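Speaker notes: opening night, "What the River Carried"
Codton Public Library, community room
July 2018

Slide 1. Title

Good evening, everyone, and thank you for giving up a warm night to sit indoors with me. I'm Zuzanna Kurek. I edited the film you're going to see, so if a cut bothers you, I'm the one to talk to afterward. (Wait for latecomers. Check that the back row can hear.)

The film runs 77 minutes. NO, fix this before tonight, that's the old cut. Say "a little over an hour."

Slide 2. How it started

Regula Baumgartner grew up on the Zarnis, upstream of the old dam, and she came home with a camera to film her father's last season of eel fishing. That was the whole plan! She ended up shooting for 277 days, and along the way she got hooked on mussels. Freshwater mussels, the kind you could walk over your whole life and never look at. I love this about her. She'll follow anything that lives in mud.

Mention that one adult mussel can filter gallons of water in a day. People always gasp a little.

Slide 3. The footage

She brought me 300 hours of it. I watched every hour, some of it twice, with a notebook and a lot of tea. A good part of it was brown water with nothing going on, and then a fish would drift in and hang there, and I'd forget I was working.

Three stretches to watch for tonight:
- the night dive under the rail bridge, lit with a single lamp
- the mussel putting out its lure, which looks so much like a minnow that the bass goes right for it
- the flood, shot from the Walczak farm. Leokadia Śliwiński carries her hens upstairs in a laundry basket and talks to them the whole way

Slide 4. Sound

Bo-ram Song recorded all the underwater sound with two hydrophones. Rivers are loud! Gravel ticks along the bottom, insects buzz, and plants give off tiny streams of bubbles that sound like frying. (Play clip, 20 seconds. Let it finish before talking.) We kept music out of every underwater section, and I had to be talked into that. Bo-ram was right.

Slide 5. The dam question

Some of you will want to know which side we're on. The film gives time to the people who want the dam out and to the people whose wells and boat docks depend on it. Zbigniew Sobczak ran the gates there for most of his working life, and his interview is my favorite thing in the picture. Don't quote him here, let them hear it from him.

If someone asks what the town should do, point them to the public meeting in October and leave it there.

Slide 6. Thanks

Prenosa lent us the projector and did our color work at a kind price. Thank the library too, and the seven households who let a film crew tramp through their kitchens in wet boots.

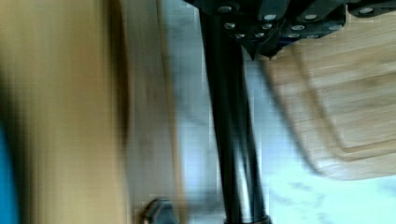 Slide 7. Before the lights go down

Exits are at the back and on the left. Phones off, please. Regula will join me up front when the credits end, and we'll take questions until they throw us out. If you've got old photos or home movies of the river, come find us, because we're already collecting for a short follow-up on the eel weirs.

Enjoy the film!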